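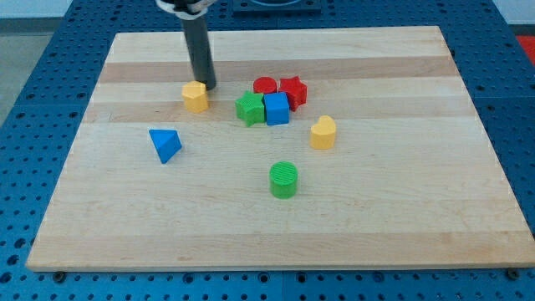
작성: 웬디 브램웰(Wendy Bramwell), 드랄라리(Drallari) 공동목공실 사업 담당
수신: 기둠(Gidum) 재단 지역사업부 오라시우 멘드스(Horácio Mendes) 귀하
제출일: 2018년 2월 8일
제목: 플랄포트(Flallport) 공동급식소 대형 도마 제작·보급 사업 중간 경과 보고

1. 보고 취지

본 보고서는 귀 재단의 지원으로 드랄라리 공동목공실이 수행 중인 대형 도마 제작·보급 사업의 진행 상황을 설명하고, 남은 기간의 계획과 협의가 필요한 사항을 알려 드리기 위하여 작성하였습니다. 지원 협약은 지난해 9월에 체결되었으며, 이번 보고는 협약서에 정한 두 차례의 경과 보고 가운데 첫 번째에 해당합니다. 회계 증빙은 별도 서류로 제출하였으므로 본문에서는 집행의 주요 내용만 다룹니다.

2. 사업 개요

플랄포트 지역의 공동급식소에서는 그동안 크기가 제각각인 합성수지 도마와 가정용 나무 도마를 섞어 사용해 왔습니다. 반죽을 밀거나 큰 채소를 다룰 때 작은 도마를 두 장 이어 붙여 쓰는 일이 잦았고, 이음새에서 칼이 걸린다는 의견이 여러 급식소에서 공통으로 나왔습니다. 이에 따라 본 목공실은 단풍나무를 길게 켠 띠를 나란히 붙인 대형 직사각형 도마를 설계하고, 이를 급식소에 보급하면서 관리 방법을 함께 교육하는 것을 사업의 내용으로 정하였습니다.

제작은 드랄라리 공동목공실에서, 사용 시험과 의견 수렴은 암라니(Amrani) 급식소에서 맡고 있습니다. 제작 총괄은 판텔리스 코키노스(Pantelis Kokkinos), 자재 및 검사는 펑샤오칭(Xiaoqing Feng), 급식소 측 협의는 윌프레도 마날로(Wilfredo Manalo)가 담당합니다. 담당자 구성은 협약 당시와 같습니다.

3. 도마의 사양과 설계 변경

도마는 밝은 단풍나무 띠를 가로 방향으로 평행하게 배열한 집성 구조입니다. 옅은 크림색 띠와 그보다 조금 짙은 꿀색 띠가 번갈아 놓이며, 착색제는 사용하지 않습니다. 색 차이는 원목이 본래 지닌 것이고, 띠를 배열할 때 비슷한 색이 한쪽으로 몰리지 않도록 미리 맞추어 둡니다. 표면에는 나뭇결이 희미하게 보이고 작은 짙은 점이 군데군데 남아 있습니다. 펑샤오칭 담당은 이러한 점을 두 가지로 구분하여 검사합니다. 손톱으로 긁었을 때 걸리지 않는 것은 나무의 무늬로 보아 합격시키고, 홈이 만져지는 것은 해당 띠를 교체합니다.

당초 설계에는 한쪽 가장자리를 따라 물받이 홈을 파는 안이 포함되어 있었습니다. 그러나 암라니 급식소 조리원들과 협의한 결과 홈을 두지 않기로 하였습니다. 급식소에서는 도마를 반죽대로 쓰는 시간이 길어 홈에 밀가루가 끼는 문제가 더 크다는 의견이었습니다. 이 변경으로 가공 시간이 줄었고, 양면을 모두 사용할 수 있게 되었습니다. 변경 내용은 협약서 부속 사양서에 반영하여 이미 귀 재단에 송부한 바 있습니다.

손잡이 구멍에 대해서도 논의가 있었습니다. 큰 도마를 옮길 때 필요하다는 의견과 구멍 안쪽의 세척이 어렵다는 의견이 맞섰고, 현재까지는 구멍 없이 제작하고 있습니다. 이 사항은 사용 시험이 끝난 뒤 다시 검토하겠습니다.

4. 공정별 진행 상황

자재 확보. 단풍나무 띠 200개를 두 차례에 나누어 입고하였습니다. 첫 번째 물량은 함수율이 기준보다 높아 실내에서 추가로 건조하였으며, 이 때문에 접착 공정의 시작이 2주 늦어졌습니다. 두 번째 물량은 입고 당일 측정에서 기준을 충족하였습니다. 펑샤오칭 담당은 이후의 모든 입고분에 대해 하역 전에 측정을 마치도록 절차를 바꾸었습니다.

접착과 압착. 띠를 배열한 뒤 식품 접촉용으로 허용된 접착제를 바르고 조임쇠로 압착합니다. 초기 시제품에서는 도마 양 끝보다 가운데의 압력이 약하여 한 장에서 이음선이 벌어졌습니다. 조임쇠를 판의 위아래로 번갈아 물리는 방식으로 바꾼 다음에는 같은 결함이 나오지 않았습니다. 벌어진 시제품은 폐기하지 않고 잘라서 교육용 단면 견본으로 쓰고 있습니다.

평면 가공과 연마. 접착이 끝난 판은 대패 가공을 거쳐 연마합니다. 가장자리는 손이 닿는 부분이므로 모서리를 약하게 둥글리되 옆면의 띠가 보이도록 남겨 둡니다. 코키노스 총괄은 연마를 기계에만 맡기지 않고 마지막 단계는 결을 따라 손으로 마무리하도록 정하였습니다. 시간이 더 들지만 급식소에서 들어온 거친 표면에 대한 지적은 이 단계가 추가된 이후 접수되지 않았습니다.

기름 마감. 식품용 광물성 기름을 세 차례 바릅니다. 각 차례 사이에는 하룻밤을 두며, 겨울철에는 작업실 온도가 낮아 기름이 스미는 속도가 느려지므로 간격을 더 늘렸습니다.

검사와 보관. 판은 구멍이 일정한 간격으로 뚫린 파란색 타공 작업대 위에 평평하게 눕혀 살핍니다. 작업대는 여러 장의 판으로 나뉘어 있어 판 사이에 가는 이음선이 있고, 휨을 확인할 때는 도마의 위치와 방향을 바꾸어 가며 같은 결과가 나오는지 봅니다. 검사표에는 네 귀퉁이의 들뜸, 이음선의 상태, 점과 옹이, 모서리 마감을 적습니다. 합격한 도마는 벽에 기대어 두지 않고 받침목을 사이에 넣어 수평으로 쌓아 둡니다. 지난겨울 기대어 둔 시제품 한 장이 휘었던 일을 계기로 정한 규칙입니다.

5. 암라니 급식소 사용 시험

암라니 급식소에는 시험용 도마 두 장을 먼저 보냈습니다. 한 장은 채소 손질대에, 다른 한 장은 반죽대에 두었으며, 보고일 현재까지의 누적 사용 시간은 거의 400시간입니다. 마날로 담당이 정기적으로 급식소를 방문하여 표면 상태를 살피고 조리원들의 의견을 기록하고 있습니다.

반죽대에 둔 도마는 평가가 좋은 편입니다. 넓은 면에서 반죽을 한 번에 펼 수 있다는 점, 합성수지 도마에 비해 칼 소리가 작다는 점이 자주 언급되었습니다. 채소 손질대의 도마에는 당근과 비트의 물이 들었으나 소금과 레몬으로 닦아 낸 뒤 대부분 옅어졌습니다. 칼자국은 가운데에 집중되어 있으며, 앞뒤를 정기적으로 뒤집어 쓰도록 권고하였습니다.

가장 많이 나온 불만은 무게입니다. 개수대까지 옮기려면 두 사람이 필요하고, 바쁜 시간에는 세척을 미루게 된다고 합니다. 마날로 담당은 도마를 제자리에 둔 채 닦는 방법을 급식소와 함께 정리하고 있습니다. 미끄러짐에 관한 의견도 한 건 있었는데, 젖은 행주를 밑에 까는 종전의 습관은 판의 한 면만 물을 먹게 하므로 권장하지 않습니다. 대신 얇은 고무 깔개를 시험하고 있으며 그 결과는 최종 보고에 담겠습니다.

6. 관리 교육

관리 교육은 암라니 급식소에서 두 차례 실시하였고 조리원과 급식 보조원을 합하여 40명이 참석하였습니다. 교육에서는 세척과 건조, 기름칠의 시기, 얼룩 제거, 깊은 칼자국의 처리 방법을 다루었습니다. 물을 한 방울 떨어뜨려 맺히지 않고 스며들면 기름칠할 때가 되었다고 보는 간단한 확인법이 현장에서 가장 잘 받아들여졌습니다.

참석자들은 말로 된 안내문보다 조리대 옆에 붙일 수 있는 한 장짜리 표를 요청하였습니다. 표의 초안은 작성되어 있으며, 급식소에서 쓰는 용어에 맞추어 문구를 고치는 중입니다. 식기세척기에 넣지 말라는 항목은 맨 윗줄로 옮겨 달라는 요청이 있어 그대로 반영하였습니다.

7. 예산 집행

지원금은 자재비, 소모품비, 운반비, 교육비의 네 항목으로 집행하고 있습니다. 보고일 현재 자재비 항목의 잔액은 2456유로입니다. 물받이 홈 가공을 생략하면서 전용 날물을 구입하지 않게 되어 소모품비에서도 절감이 있었습니다. 반면 운반비는 계획보다 빠르게 소진되고 있습니다. 도마의 무게와 크기 때문에 일반 소포로 보낼 수 없어 매번 차량을 이용하고 있기 때문입니다.

이에 따라 소모품비의 절감분을 운반비로 전용하는 것을 승인하여 주시기를 요청드립니다. 항목 간 이동이며 지원 총액에는 변동이 없습니다.

8. 지연 사항과 조치

앞서 말씀드린 자재 건조로 인한 2주의 지연은 아직 모두 만회하지 못하였습니다. 압착 작업은 한 번에 한 장씩만 가능하여 단기간에 생산을 늘리기 어렵습니다. 조임쇠 한 조를 추가로 대여하여 두 장을 나란히 압착하는 방안을 코키노스 총괄이 시험하고 있으며, 대여료는 본 목공실의 자체 예산으로 부담합니다.

품질 검사에서 불합격한 판의 처리 기준도 보완하였습니다. 띠 하나만 문제가 되는 경우에는 그 자리를 켜내고 다시 붙이며, 다시 붙인 판은 처음부터 검사를 받습니다. 폭이 줄어 사양에 미치지 못하는 판은 보급 물량에 넣지 않고 교육용으로 돌립니다.

9. 향후 계획

다음 기간에는 암라니 급식소 외의 급식소로 보급을 시작합니다. 배부 순서는 조리대의 크기를 먼저 조사한 뒤 정할 예정입니다. 일부 급식소의 조리대는 도마보다 깊이가 얕아 앞쪽이 튀어나올 우려가 있으며, 이런 곳에는 폭을 줄인 판을 따로 제작하는 방안을 검토하고 있습니다. 암라니의 시험용 도마 두 장은 회수하지 않고 계속 사용하면서 표면의 변화를 기록합니다.

손잡이 구멍의 설치 여부와 고무 깔개의 채택은 시험 기록이 모이는 대로 확정하여 서면으로 알려 드리겠습니다.

10. 협의 요청 사항

가. 소모품비 절감분의 운반비 전용 승인
나. 폭을 줄인 판을 보급 실적에 포함할 수 있는지에 대한 회신
다. 관리 안내표에 귀 재단의 명칭을 표기하는 방식

위 사항에 대한 의견을 주시면 다음 압착 일정에 맞추어 반영하겠습니다. 암라니 급식소 현장 방문을 원하시는 경우 마날로 담당이 급식소와 시간을 조율합니다.

첨부: 검사표 양식, 교육 참석 명부, 관리 안내표 초안

드랄라리 공동목공실
웬디 브램웰 드림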